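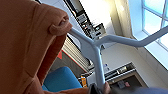

How to keep a decision log

A decision log is a written record of choices, made at the time of choosing. It lets you compare what you expected with what followed, without relying on memory. The method below follows the one Prapai Onsri teaches at Firnel, with one change noted in step 4.

1. Choose a notebook or a plain text file. Use it for nothing else.

2. Set a threshold. Log any choice that will cost more than 2 hours to undo. Smaller choices clutter the record.

3. Before acting, write down:
The choice, in one sentence.
The options you turned down.
What you expect to happen, and by when.
Your state of mind – tired, rushed, calm, annoyed.

4. Give your confidence as a percentage. Onsri uses the words low, medium and high, but these tend to drift in meaning over a few months.

5. Leave space for the outcome. Do not fill it in early.

6. Review after 18 entries. Read each expectation before you read its outcome, and mark the entry as met, partly met or not met.

7. Look for groups. If most of the unmet entries were written when you were rushed, add a fixed delay before choices of that kind. One night is usually enough.

Do not edit old entries. If your view changes, add a new entry with a reference to the first. Entries made after the event should be marked "late" and left out of the review.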